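Genum-users list
Subject: Re: [genum-users] kitchen counter cell, offset fix
Date: 23 December 2025

On the earlier thread, Devden support wrote:

> We reran the counter cell with the new base offset and the
> gripper now closes on the bottle in 9 out of 9 resets. We
> consider the setup issue closed. Please update to Kodikara
> build 1417 and delete your local mount files.

I'd hold off on deleting anything. Nine resets is a thin basis for closing an issue that has been open since May, and all of them used the same starting pose.

I loaded build 1417 last night with the Franka on the pedestal and the stock clutter on the stone counter. First thing I checked was the mount. The offset in the new file moves the arm base by 7 mm, but the collision shape for the pedestal didn't move with it. If you only ever reach for the bottle you won't notice. Send the arm to the far end of the counter, past the pan, and the planner rejects poses it has no business rejecting.

Second, the fingertip frame. Somebody changed it in the same commit and didn't log it. So was it the offset that fixed the grasp, or the fingertips? I put the old fingertip frame back and left the offset alone, and I got 2 misses before I gave up counting.

What I'd like before anyone calls this done: the two changes split into separate commits, and a run with the plant pot moved - it sits right next to the grasp, and I don't trust any result that depends on where it happens to be. My setup at the bottle, build 1417, new offset:
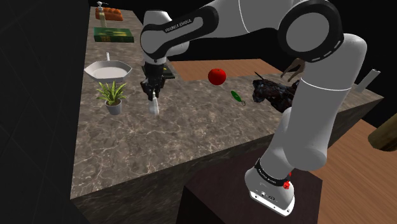
Mullus wrote back that the pedestal shape was left alone on purpose, that the commits can be split by the next build, and that the old mount files should stay where they are until then.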